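3.2 Folding procedure and crease formation

Garments were drawn from the mixed household set described in Section 3.1, which contains 246 items from 13 households in the Zisham area. Short-sleeved T-shirts form the largest group. They are handled separately from long-sleeved shirts because their sleeves are short enough to be folded in with the body panel in a single movement.

All folding took place on a wide table covered with a sheet. Bare tabletops were tried in April and dropped. On a smooth surface the lower layer of a knit shirt slides when the upper layer is drawn across it, and the side seams move out of line before the first fold is made. A cover holds the lower layer in place, although it also wrinkles during a session and has to be pulled flat again between garments. We did not iron the cover – Foley reports no effect of cover wrinkles on final fold size, and our own trials agree.

Each shirt was placed on the table in the state in which it left the basket. Flattening followed the edge-first order of Bralleck: one side edge is straightened along its full length, the hem is drawn toward the near side of the table, and the remaining half is opened out from there. The sleeves are left until last. A garment was treated as flat when no fold of the body panel covered a seam.

Two kinds of crease were recorded. Surface wrinkles are shallow and disappear when the hem is pulled. Set creases stay visible under light tension and usually run at an angle across the body panel. A third condition, which we call bunching, occurs where the hem is gathered at a single point and the fabric twists on itself (Figure 4). Bunching was noted by location only and was not given a depth score.

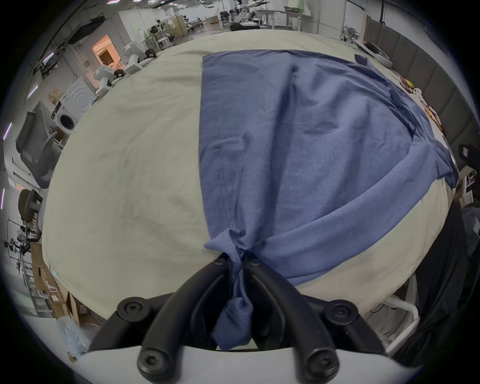
Figure 4. Blue T-shirt during flattening. The hem is bunched at the near side; one side edge is straight, and a darker crease crosses the middle of the shirt diagonally.

Set creases were scored on the eight-point Sonen scale after flattening and before the first fold. Where a shirt had more than one set crease, the deepest was used. Shirts that could not be flattened within 14 pulls were returned to the basket and entered as incomplete; they are left out of the fold size results in Section 4 but kept in the crease counts.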